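Flerkstead Workshop -- Build Tickets
Ticket 135: Handle slips in gripper pads when pan is tilted under load
Project: Metmont hand-held gripper, second pair
Status: Closed, with one follow-up open
Priority: Normal
Last edited: May 17, 2023

Summary

Right-hand gripper holds the pan level without trouble. When the pan is tilted with beans in it, the handle rotates between the pads and the pan drops at the far side. Left-hand gripper not tested with the pan handle. Fault repeats on every attempt once the load goes over 200 g.

Setup

Two Metmont grippers, printed in the workshop. Orange ridged pads on the inner face of each finger, marker square on the front of each finger housing. Finger travel is read from the markers by the tracking script. Trigger spring is the original one from the parts kit. Pan is the stainless one with the black handle. Load is dry soybeans, weighed on the kitchen scale before each try.

Steps to reproduce

Close the gripper on the handle close to the pan. Lift clear of the table. Hold level for a slow count of ten. Tilt until the beans run to the low side. Watch the handle, not the beans.

Expected: handle stays put in the pads until the trigger is released.
Observed: handle starts to roll once the beans shift. The slip is slow at first and then goes all at once. No slip with the pan empty.

Log

Entry 1. Checked pad seating. Both pads were fully home in their slots. Screws at the finger tips were tight. The one at the base of the right finger took a quarter turn. Repeated the test, same slip.

Entry 2. Cleaned the pads with dish soap and a toothbrush, dried them overnight. There was a film on them, probably from the release spray used in the pad mold. Slip now starts later in the tilt but still happens. Cleaning stays on the list as routine.

Entry 3. Swapped the trigger spring for a stiffer one. This was a wrong turn. The stiffer spring opens the fingers faster and does nothing for closing force, which comes from the hand. It also made the trigger tiring to hold. Original spring refitted.

Entry 4. Compared finger travel in the tracking log against a ruler. With the fingers closed on the handle, the script reported a gap 3 mm smaller than the measured one. Suspected the script. Printed a fresh marker for the right finger and stuck it on square to the edge. Reading did not change, so the marker was not the cause. Left the new one on.

Entry 5. Took the right finger off its rail. The carriage has side play that can be felt by hand. Under load the finger leans outward at the tip, so the pads touch the handle at their base and hardly at all higher up. Contact area is maybe half of what it should be. The lean also explains the travel reading, as the script assumes the fingers stay parallel.

Entry 6. Shimmed the carriage with one layer of tape as a trial. Play reduced, slip gone with the light load, still there with the full one. Tape is not a permanent fix -- it had already started to creep by the end of the evening. Ordered nothing. The printed carriage file has a clearance setting, and the copy on the workshop drive had been opened up at some point in March to suit a different filament.

Entry 7. Reprinted the carriage at the original clearance. Took 74 minutes on the Pillham printer. Fitted it dry, then with a trace of grease. The finger moves freely and there is no play that can be felt. Reassembled and went back to the table with the induction cooktop for the full-load test, pan tilted, beans on the low side.

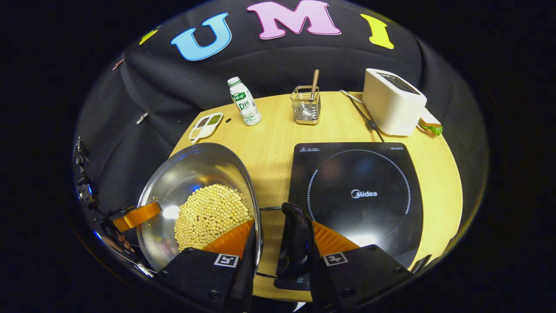

Imai replied on the ticket that the carriage is only half of it. A round or oval handle will roll in flat pads under enough torque however square the fingers are, and the beans move the weight well away from the grip when they run. The suggestion was to grip as near the pan as the finger housings allow, and to try the softer pad mix before anyone touches the rail again. Imai also asked whether the finger housing had been rubbing on the rim, as the first pair of grippers wore a flat spot there.

Answering those in order. Grip position was already close to the pan but was never written down, so the results before Entry 7 can't be compared properly. It will be marked on the handle with tape from now on. The softer mix has not been tried. There is one set of soft pads in the drawer, cast for the older fingers, and the slots are a different width. On the rim: no flat spot found on either housing, but the pad edge has a shiny patch. It may be contact wear or it may be from casting.

Entry 8. Repeated the full-load test with the new carriage and a marked grip position. No roll of the handle at the working tilt. Some creep when the pan is tipped well past it, starting at the pad edge. Travel reading now agrees with the ruler to within what the ruler can show.

Cause

Excess clearance in the printed carriage on the right finger, from a changed file. Film on the pads made it worse. Spring and marker were not involved.

Fix

Carriage reprinted at the original clearance. The edited file has been renamed with the filament in its title and moved out of the main folder. Pads washed before first use.

Open item

Cast one set of soft pads at the current slot width and repeat the tipped test. Check the left gripper's carriage for the same play while the bench is clear. It was printed from the same folder, and the date on the print is not recorded.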